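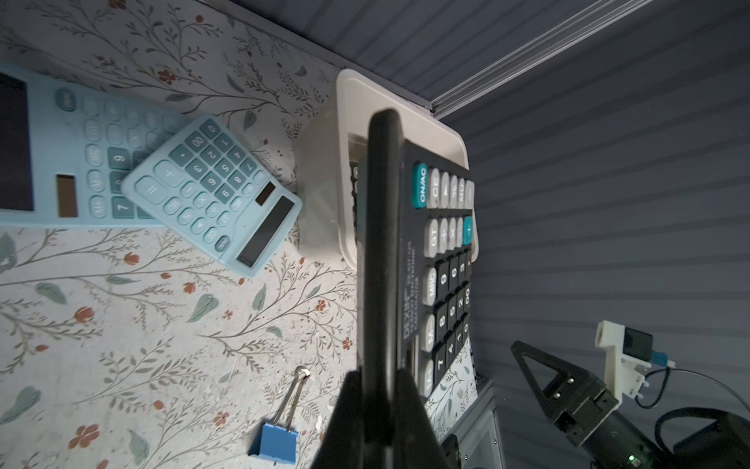
Attachment 1, wrist view, calculator sort. Big DEXIN up against the bin, two blue ones still on the cloth.

Ticket 494: Arm stops dead mid-task, "contact force limit," only on calculators
Opened by: Nele Jacobs
Assigned to: Aigars Raudsepp
Cell: Ristell
Priority: Medium (was High, then Rasmus had lunch)

Nele, 9:10
Ristell is faulting on the calculator sort again. The arm goes for the small light-blue calculator, the one lying half on top of its larger cousin, closes, lifts a little and then throws a contact force fault and locks. Clearing the fault works. So does doing it again, in the sense that it faults again. Binder clips are fine. I ran clips for most of yesterday afternoon and felt like a genius.

Aigars, 9:32
Which arm? And does it do it on a single calculator with nothing under it?

Nele, 9:58
The arm with the wrist view I attached. Single calculator on the cloth: no fault in 56 picks. Stacked: faults on 4 of the first 5, and I stopped there out of respect for the gearbox.

Aigars, 10:15
Please don't raise the force limit.

Nele, 10:17
I was not going to raise the force limit.

Rasmus Vasiliauskas, 10:21
I raised the force limit. Putting it back now. For the record it did not fault, it just dragged both calculators across the table and pushed the big black one over. Nothing broken. Calculator still adds.

Aigars, 10:40
Limit confirmed back at default. Rasmus, next time put it in the ticket first and turn the knob second.

Pulled the log. The fingertip goes lower than it should on the stacked pick. The planner is using the table height for the grasp, so it ignores that the top calculator is tilted and sitting on another one. One finger comes down on the lower calculator's keys, the force climbs, the arm stops. The fault is doing its job. The grasp height is what's wrong.

Piret Lūse, 11:05
That would be the Sarkus update. It added a "flat object" setting and turned it on for anything thin. Look under Grasp, then Surface. If it says Fixed, change it to Measured.

Nele, 11:26
It says Fixed. Of course it does. Changed to Measured, saved, restarted the cell.

Nele, 1:45
100 stacked picks, no force faults. Two drops, both when the calculator was turned nearly sideways to the fingers. Those go back on the table and it tries again.

Aigars, 1:52
I can live with drops. Opening a separate ticket for those. Piret, is Ira on the same update?

Piret, 2:10
Yes, and also set to Fixed. Changed. Austra Ozoliņš is checking the Ó Briain cell, where they only do mugs and will not have noticed.

Status: Resolved
Cause: Grasp surface height set to Fixed after update
Fix: Set to Measured, restart cell
Follow-up: Lock force limit behind supervisor login (Aigars). Rasmus has been told this is not personal.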